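四月行政例会会议纪要

时间:下午两点到三点四十(原定一小时)
地点:大办公室靠里那头
主持:Ciarán Nic Aodha
记录:行政组小顾
出席:行政组、设计组、采购、财务各派代表,另有两位同事是路过被叫住的,后来也发了言,故一并列入。
请假:仓储组,理由是“上次去了,没轮到我们”。

一、上次纪要的确认

上次纪要通过。设计组提出,纪要里“设计组对此表示理解”一句不准确,当时他们只是没说话。同意改为“设计组未发言”。

二、照明

行政组汇报,过去一个月收到的意见可归为两类:太亮,太暗。两类意见有时来自同一张桌子。灯管的色温也不统一,主要是历次更换时谁有空谁去买造成的。

采购拿了两家的报价。Geteo 的报价便宜,但要求一次换完整层;Kavanagh 可以分批换,每支贵一点,上门费另算452元。财务问上门费能不能谈,采购说452元就是谈完的数。财务又问谈之前是多少,采购说不太想回忆。

讨论约10分钟后决定:先请 Kavanagh 来看现场,出一份分批方案,色温统一用中性白。在此之前,请各位不要自己登高调整灯具。上回那位同事本人在场,表示已经知道了。

三、白墙边的桌子和花

这一项原计划五分钟,实际占了全场一半时间。

背景:墙边的白色边桌是搬来时添置的,供应商 Skoswood,用途一栏当时填的是“待定”。几个月下来,桌面陆续收留过快递、雨伞、一箱没人认领的挂历。三月清空以后摆了花,行政组的想法是,放了好看的东西,大家就不好意思再往上堆。效果比预期好,也带来了新的问题,即现在人人对花有意见。

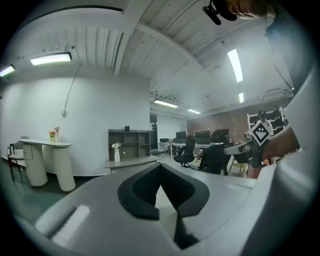
设计组认为橙色和粉色的那一盆过于热闹,跟旁边白色细瓶里的粉花挨得太近,像两个人合影时都想站中间。建议拉开距离,或者只留一样。财务说两样都留,理由是已经付过钱了。

采购报告,花和花瓶都是在 Tisier 订的,合计327元。有人问这个价格包不包括后续更换,采购说合同上写的是“视情况”,对方至今没有解释过是谁的情况。

关于谁来打理,行政组提议轮值。提议宣布后会场安静了一阵。主持人请大家踊跃,又安静了一阵。最后定下来由行政组先负责到月底,下次例会再议。行政组要求把“先”字记清楚,已记。

桌子左边那把浅色坐面的椅子也一并讨论。设计组希望挪走,说它放在那里像在等人面试。两位路过的同事反对,他们接电话一直坐那儿。表决结果:椅子留下。设计组保留意见,并要求把“保留意见”写进纪要,不要再写成“表示理解”。

边桌自带的小抽屉柜,里面目前装着什么无人能说清。指定小顾会后打开清点,结果发群里。

四、空调与温度

靠墙那台白色空调的遥控器再次下落不明。上次丢失后行政组买了备用的,备用的这次也一起不见了。主持人认为这已经不是遥控器的问题。

温度本身仍然没有共识。坐在出风方向的同事希望调高,其余同事希望调低,前者人少,但发言时间长。暂按二十五度执行,试行到五月。遥控器找到之后固定在墙上,位置由行政组选,各组不再单独征求意见,否则恐怕又要开一次会。

五、线缆

行政组提醒,大办公室里有几处线是从上面走的,有的收拾得整齐,有的就那么垂着。请各组把自己拉的线认领一下,能收的收好,不再用的报给行政组统一处理。在座没有人当场认领。主持人说可以私下找他,他不会追究;财务说她会。

六、其他事项

1. 有同事建议在白墙上挂点东西。设计组反对挂画,行政组反对打孔,财务反对花钱,该建议在三方一致的气氛中撤回。

2. 仓储组托人带话,希望下次把他们的事项放在前面。同意,排在第一项。至于具体是什么事项,带话的人忘了问。

3. 三月那箱挂历仍在行政组脚边,月底前无人领取即按废纸处理。挂历是今年的,还能用大半年,需要的请尽快。

待办

联系 Kavanagh 上门看灯:采购
问清 Tisier 合同里“视情况”的意思:采购
花盆与花瓶的间距:设计组与财务自行协商,行政组不参与
抽屉柜清点:小顾
寻找遥控器,两个:全体
线缆认领:各组,月底前报行政组

下次例会定在五月,时间另行通知。Ciarán 建议控制在一小时以内,无人反对。

补记:抽屉柜已于会后打开,内有遥控器两个。待办第五条撤销。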